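Zarnance Trip Planner – User Guide
Section 4: Setting up a city stopover

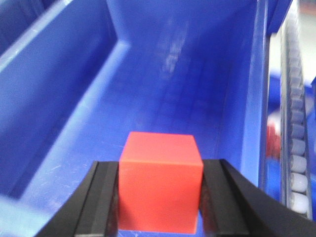 Fig. 4-1. Red cube held between two black gripper fingers.

Before you start

You need an account, a home airport and at least one saved trip. No saved trip? Go back to Section 3. The screens below are from the August release – older versions have the Stopover button under More.

We use Tarnport as the city all through this section. Swap in your own.

4.1 Add the city

1. Open the trip. Tap Stopover, then Add City.
2. Type the first few letters. Tarnport comes up twice: once for the old town and harbor, once for the airport district. Pick the old town one.
3. Set arrival and departure times. Local time, always. The planner does the time zone math for you.
4. Tap Save. The city drops into your route as a blue bar.

Note: If the bar is gray the times overlap with a flight. Drag either end until it turns blue.

4.2 Download the offline map

Do this on hotel or home wifi. The full Tarnport map is 222 MB, and signal in the lower streets is poor.

1. Tap the city bar, then Maps.
2. Choose Full or Center only. Center only leaves out the ferry landings and the whole Salinas beach strip.
3. Tap Download and leave the screen open until the check mark shows up.
4. Switch to airplane mode and open the map once, to make sure it loads.

Caution: Closing the app half way through wipes the partial download. You'll have to start over.

4.3 Choose sights

The Sights list opens sorted by walking distance from your hotel. No hotel entered yet – it sorts from the main train station instead.

1. Tap the plus sign next to anything you want to see.
2. Tap the clock to set how long you'll stay. Default is 25 minutes, too short for the maritime museum and too long for most of the viewpoints.
3. Tap Build Day. The planner puts everything in walking order.
4. To force something into the morning, press and hold it and pick Pin to morning.

The cathedral tower has 2 entries, one for the stairs and one for the guided visit. Add only one of them or the day gets built with a double climb.

Note: Opening hours update when your online. Refresh the night before. Holiday hours are not always in there, check at the door.

4.4 Ferries and day trips

Salinas and Zetholm are both set up as day trips from Tarnport. They don't count as separate stopovers.

1. In the city bar, tap Day Trips.
2. Pick Salinas (beach, salt pans, fish lunch) or Zetholm (lighthouse, cliff path).
3. Choose an outbound ferry. The return is filled in automatically with the last boat of the day.
4. Change the return to an earlier boat if you can.

Caution: The last boat from Zetholm does not wait, and it gets canceled in high wind. Keep the ferry office number in your trip notes. There is one small guesthouse on the island and it fills up fast.

Stairs: the Zetholm cliff path is marked Hard in the app. 1,146 steps from the landing to the lighthouse and back, no shade, no water on the way. If you have Easy Walking turned on, the path is hidden and only the harbor loop shows.

4.5 Share the plan

1. Tap Share at the top of the trip.
2. Choose View only or Can edit.
3. Send the link by text or email.

People with Can edit can delete the whole stopover, so be careful who gets it. Deleted stopovers stay in Trash until the trip ends – open Trash, tap Restore, done.

4.6 Quick fixes

City bar won't save: departure time is missing, or it's set before arrival.

Map is blank offline: the download didnt finish. Repeat 4.2.

Walking times look way off: check that Units and Pace are set right under Settings. Pace goes back to Fast after a reinstall.

Ferry not showing: summer boats only appear for summer dates. Check the dates on the trip, then pull down to refresh.

Wrong Tarnport: delete the bar and add the city again. Your sights are kept if you tap Keep List when asked.

Next: Section 5, Budget and currency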